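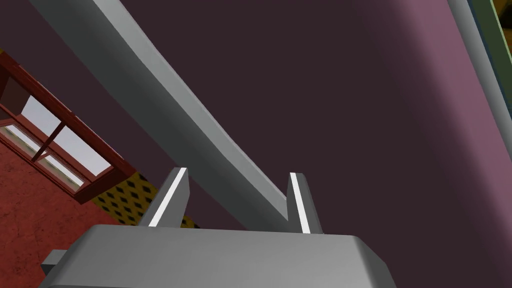

Warum denn erst simulieren, wenn der Greifer schon auf der Werkbank liegt, wollte jemand aus der Werkstatt wissen, das koste doch nur Abende. Stimmt, die Abende sind weg :) Aber ich hab mir im November zwei Finger verbogen und seitdem darf Gidey erst im Rechner zugreifen!

Kurz zum Datensatz: 40 Episoden, jede 15 Sekunden lang, Aufgabe ist immer, den Griff zwischen die Finger zu kriegen. Die Kamera sitzt am Handgelenk, also guckt alles ziemlich schief -- Kopf neigen hilft. Die Steuerung läuft über Wuvico, die Kollisionsformen hab ich selber gebaut (die vom Griff sind noch grob, sorry).

Episode 7 bitte weglassen, da ist mir das Log kaputtgegangen.

Stand: 2024-02-08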